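Celora Bench Arm – Set-up Guide
Section 7: Choosing and Teaching Household Chores

Before you start

This section covers what the arm can be expected to do around the house, what it can't do yet, and how to set up a new chore so that you get a fair result. Read all of it before you teach your first task. Sections 1 through 6 must be complete, and the status light must be solid green.

The arm is sold as a helper for small, repeated jobs on a flat surface. It does not replace a person in a kitchen, laundry room or workshop. Most new owners begin with a chore that is too hard, watch it fail, and put the arm away. Start with the easy group below.

7.1 What works today

Chores are sorted into three groups. The group is shown next to each chore name in the Istar app.

Ready. Moving single, rigid objects from one known place to another. Sorting blocks or cups by size. Wiping a flat surface in straight passes. You can leave the room once the chore has run cleanly several times.

Supervised. Picking up thin or long objects, placing things upright, taking one item from among several, handling see-through plastic. Stay within reach of the stop button.

Not supported. Folding clothes, cutting food, pouring hot liquid, anything with glass, anything near a pet or a small child. The app will let you record these as custom chores. Do not run them.

Note: Our test log for the Supervised group holds 1,486 attempts from the Undville workshop. Results varied more with how the objects were laid out than with the chore itself. Take your time over 7.2.

7.2 Laying out the work area

1. Clear the floor of the work area of anything that is not part of the chore or a fixed part of the room.

2. Check the light. Use an even overhead light and close blinds if the sun falls on the work area. Shiny metal and colored plastic give the most trouble.

3. Set out the objects for the chore. Leave enough room for both fingers to open fully on either side of the item you want picked up. With thin pieces, look at the wrist camera view in the app and move the arm until the piece sits between the two fingers. A long stick close to the camera can hide a good part of what is behind it, so check the view from a second angle before you save the layout.
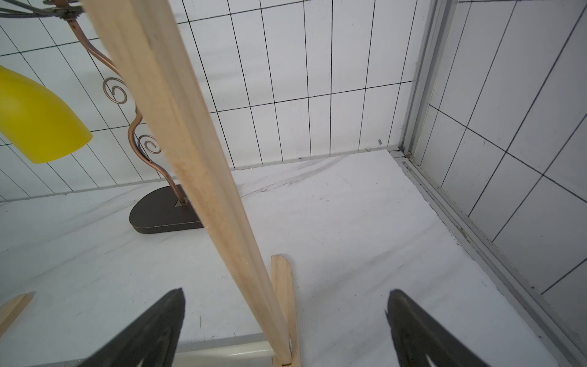 4. Move tall or curly items, such as wire stands, to the back or out of the area. The arm plans around solid shapes fairly well but often misjudges thin wire.

5. Tap Save Layout. Wait for the second beep before you touch anything.

Caution: Keep hands, hair and loose sleeves out of the work area whenever the status light is blue. The fingers close with enough force to pinch.

7.3 Teaching the chore

1. Tap New Chore and type a name.

2. Hold the arm by the gray collar, not by the fingers, and guide it through the whole motion at a slow, steady pace.

3. Squeeze the trigger to close the fingers. Release it to open them. Pause for a moment after each one.

4. Return the arm to its rest position and tap Done.

5. Repeat the motion with the objects moved slightly each time. Ready chores need few demonstrations. For Supervised chores, plan on 56. This takes most of an afternoon, and you can split it over two days as long as the layout has not been changed.

6. Tap Train and leave the arm plugged in overnight.

Note: Bad demonstrations do more harm than missing ones. If you drop something or bump the table, tap Discard and do that one again.

7.4 First run

1. Load the saved layout and set the objects out by hand.

2. Set speed to Low.

3. Tap Run and keep one hand near the stop button.

4. If the fingers miss the object, let the arm try once more. If it misses again, tap Stop and go back to 7.2, step 3.

5. If it grips the object but drops it, check the finger pads for dust and wear. Pads should be replaced after 3,000 grips, or sooner if they look smooth.

Caution: Never reach in to help the arm while it is running. It cannot tell your hand from the object.

7.5 Is it worth automating?

Time the chore by hand before you teach it. The arm is slow – a person will beat it at nearly everything in this guide. It makes sense for jobs that come up daily, stay the same, and can run while you do something else. For a job you do once a month, do it yourself.

Chores may move between groups as the software improves. The next review of the list is planned for November. The current list is in the Istar app under Help, Chore Groups.

Section last revised September 18, 2019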